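From: Peiyu Feng
To: shared-kitchen list
Date: 19th July
Subject: Re: [kitchen] The big spoon, and where it lives

Hertta Suominen wrote:

> Dear all,
>
> I've been through the drawers again. We own 338 pieces of cutlery
> between us, which is 169 fewer than the list on the cupboard door
> says. Most of what has gone is teaspoons, and I have made my
> peace with teaspoons.
>
> The long serving spoon is another matter. It has been in the wrong
> drawer, the bread bin and, for most of October, the airing
> cupboard. Could we please agree on one place for it and write that
> place down? Also, is it worth keeping at all, or should we buy a
> set of the Gerketti ones like the people downstairs?
>
> Hertta

Hertta, all,

Thank you for the count. I'd have given up somewhere in the forks.

On keeping it: yes, please. I've eaten downstairs and been served with a Gerketti. It has a very handsome handle and a bowl that holds four peas. Ours shifts rice at a decent rate and doesn't bend when it meets a cold lasagne, which I can't say for the last one we bought (Plorkton, two in a packet, both now shaped like question marks).

On where it lives, I can see three camps.

The drawer camp wants it in with the ladles. Fine in principle, but it only goes in on the diagonal and then the drawer stops with a hand's width showing, and somebody kicks it shut, and we are back to the business with the runner.

The jar camp wants it upright by the hob. I was in the jar camp myself until the jar went over. It's too tall for the jar and it always was.

The hook camp is Sjöberg's tenants from the end flat, who would like to drill a hole in the handle. I'm against drilling holes in the handle.

My own suggestion is the shallow tray under the window, lying flat, bowl to the right, with nothing on top of it. The tray is currently full of 444 loose elastic bands and the instructions for a Fluritard slow cooker we no longer have. I'm happy to move both if nobody is attached to them.

As for the state of it, it needs less than people think. A wash straight after use, a proper dry with a tea towel – a cloth one, the paper leaves fluff – and it comes up well enough to see your own disappointed face in. Please stop leaving it standing in salted pasta water overnight. And no scouring pads, particularly the green kind that has already done for the saucepan lids.

Two of the spoon:
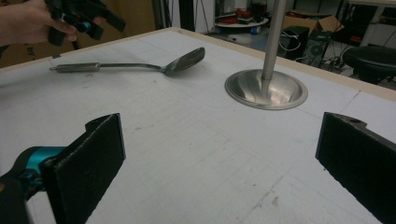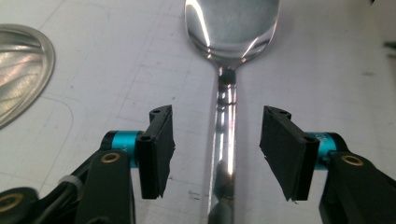

Is it all right to put the serving spoon in the dishwasher?

It can go in if it lies flat on the top rack, clear of the spray arm, and gets dried by hand when the cycle ends.

If I hear no objections I'll empty the tray and put a label on it. Objections to the label can go to Hertta.

Peiyu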